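Subject: Re: [pradley-neighbors] Drafty windows

Arnel Galang wrote:
> Anybody stripped old paint off their trim? Mine has 2 coats at least and I'm losing patience.

Hi Arnel,

Yes, I did the front room in February and I'd do it again! Go slow with the scraper, and keep the heat gun well away from the glass.

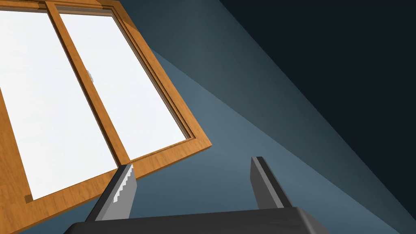 My vote is for a warm stain once you're down to bare wood. An orange-brown like this one lets the grain show, and the molded edges look great in it. Chung's on Cillness Road mixes small cans.

Good luck!

Comments (2)

dot544: Test the paint for lead first, please.

Marge: Seconding Chung's.

This site uses cookies. OK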